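Saturday, July 9, 2022

# The robot that loses at the shell game

The student who runs the shell game project at Koech College would like it known that the robot used to be worse.

"In January it picked the middle one every time," she says. "Every single time. If you play against somebody who always picks the middle one, you win two out of three, and you don't have to be very good."

The robot is called Detero. The software that tells it where to look is called Prero. She was not present when either name was chosen and has stopped asking. Both belong to the student robotics club, which meets in a ground-floor room in Zender Hall between a copier and a class in conversational Portuguese, and which has spent two semesters teaching a machine with two arms to do what a ten-year-old at a street fair does for fun and then loses five dollars over.

The rules are the ones you know. Three shells go upside down on a table, with a little foam ball under one of them. A person slides them around. When the person stops, Detero is supposed to reach out and pick up the right one. The club's shells are steel, a choice that was made early and has been regretted on a weekly basis.

"They're shiny," she says. "They're also all the same. We wanted them to be the same, that's the game. But then you have three identical things, each with a reflection of the other two, and your own arm reflected in there too. There was a whole week when I think it was tracking itself."

Couldn't they have used plastic?

"We had that meeting."

She is a rising senior in mechanical engineering and came to the club, by her own account, for the pizza, at a time when the club still had pizza. The budget now goes to gripper pads. She was given the shell game because the student who thought of it had graduated, leaving behind a folder called FINAL and another called FINAL REAL. She opened the second one. It had a to-do list in it, and the first item was "get shells."

What people get wrong about the project, she says, is which half is difficult. Visitors watch the arms. The arms were the easy part. Closing two fingers on a cylinder that is standing still is something the club could do by the second week, if you don't count the denting. The part that took until spring was watching a human being cheat.

"I shouldn't say cheat. Move quickly." She thinks about it. "No, there's one guy who cheats."

The trouble is hands. A hand goes over the shell you were following and covers most of it. Sometimes it crosses in front of another one on the way. Prero has to decide, while it can see mostly knuckles, whether the thing that comes out the far side is the thing that went in. For a long time its policy was to be extremely confident and wrong, which she describes as "relatable, but hard to debug."

The club's answer was practice, and a lot of it. They set a goal of 1000 recorded rounds by the end of the summer, each one shuffled by a real person and then labeled by a different real person, who has to sit there and write down where the ball went. So far they have 323. I asked if she thought they would make it.

"I think we'll have a really good reason why we didn't."

Labeling is the job everyone signs up for once. You play a clip at quarter speed, you click on the shell with the ball, you go on to the next clip. Two members admitted to getting rounds wrong themselves and then being annoyed to find that the robot had gotten them right. She went back and rechecked her own batch after that and will not tell me the result.

At the moment Detero finds the ball in 58 percent of rounds, against the third or so you would get by guessing. She gives the number quickly and then spends much longer on what it leaves out. Slow shuffles are nearly always fine. Short ones are fine. Anything involving the guy who cheats is a coin toss at best, and he does a move at the end, a kind of double swap with a pause in it, that has yet to be caught by anybody, human or otherwise. He has been asked to teach it to the others so they can record more of it. He is thinking it over.

I sat in for part of a session. It's quieter than I expected. The shuffler stands on one side of the table with the arms on the other, and there's no patter, though I had been hoping for some. I'm told patter was tried. Prero has no microphone, so it only worked on the person running the laptop.

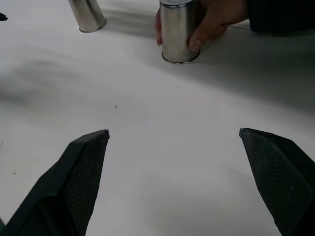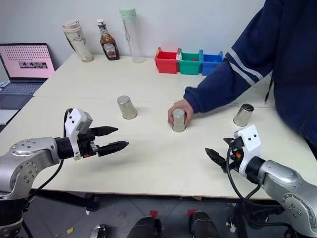 The etiquette took a while to work out. You don't start until the arms are parked, and you say "done" out loud when you're done, and you keep your hand away after that even if the gripper is clearly headed for the wrong one. That last rule is hard to follow. She has seen grown men, an associate dean among them, lean in and try to nudge the right shell closer.

"People start rooting for it," she says. "Which ruins the round, by the way. We have to throw those out."

There's a regional showcase in the fall, and the club has entered in the category for interactive exhibits. Last year's winner in that category was a machine that folded a paper hat and put it on you. She went to see it and wore the hat home. Her view is that a shell game has one advantage over a hat, since the visitor can win, and one disadvantage, since the visitor can win four times in a row and then want to know what the college is paying for.

They've talked about having Detero do the shuffling as well, so that the public would be the one guessing. It has been attempted. Both arms went for the same shell, and neither had been told about manners. The dent from that afternoon is on a shell that has been retired from play, because after a day or two even Prero could pick it out of a lineup, and the tracking score went up so much that there was a brief celebration before somebody looked closer.

She keeps it on her desk and puts pens in it. It was still the best week of numbers they've had.

I asked whether she plays the game herself, having watched more rounds of it than almost anyone on campus. She said her roommate set up a round on the kitchen counter with coffee mugs over spring break.

"I picked the middle one," she says.

The next recording session is Tuesday after six, and they're short two shufflers.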